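Water hardness, measured at last

August 1, 2022

I finally had the tap water tested. The strip gave a vague answer, so I ordered a drop kit from Vikell and ran the titration nine times over a weekend. Readings were consistent, and higher than the utility's summary suggests. 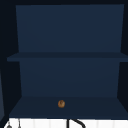
Scale builds up fastest where water is heated and then left to stand. My kettle took 84 days to grow a visible crust. The kit's instructions assume a sample at room temperature, so I let each one sit for an hour before adding the indicator.

The next question was whether to install a softener. A salt-based unit from Dewulf was quoted at $1240 before fitting, with a drain line extra.

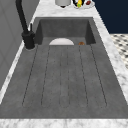 Yaw Bonsu wrote in to say that I should price the salt as well, and that his unit regenerates far more often than the brochure claims. He now softens the hot side only and leaves the cold tap alone.

That would cut the resin volume needed, and the Dewulf unit may be oversized. I have asked for a second quote.

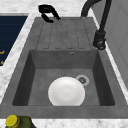 Gray composite sink with grooved drainboard.

Next post: descaling with citric acid, with doses by weight.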